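Apr 17, 2023

Started on the wardrobe set for Clovbridge this morning. The task is hanging up and taking down clothes, and we want it as demonstrations the policy can learn from, so a person drives every episode from start to finish.

Target is 172 episodes. We have 44 so far. 28 of those are clean enough to keep without a second look, the others need someone to go through them and decide.

Dušan Hájek is driving today. He did most of the drawer episodes for us in January and his hands are steadier than mine. I'm doing resets and typing the notes. 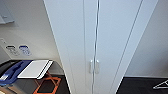 We agreed early on that every episode has to include the doors. In the January set we left them open to save time and the model never learned to deal with a closed one. You can't patch that in later with a few extra clips, we tried.

Small handles set close together are slow going. Dušan takes one door at a time. If he misses the handle and goes back for it, we keep the episode and tag it as a retry. Trakwood throw their retries away. I'd rather have them in, the model needs to see what recovering looks like.

Resets take longer than the episodes. Doors shut, clothes back on hangers, hangers shuffled along the rail. I change the order every time, otherwise it just learns that the jacket is always on the left.

The hook is where most of the bad ones go wrong. From the head view it can look as if the hanger is on the rail when it's only leaning against it. The wrist view usually settles it, so we label from that one. 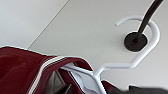
Wrist view: white hanger, maroon top with the thin white stripes, dark grey next to it.

Dark clothes side by side are a pain to label, by the way. I've asked Sýkora if they can send over some lighter things.

2 episodes lost to a full disk before lunch. My fault, I hadn't cleared off the Stinel recordings. Cleared now.

Plan for the afternoon is taking down only, no hanging up. Will post the count when we stop.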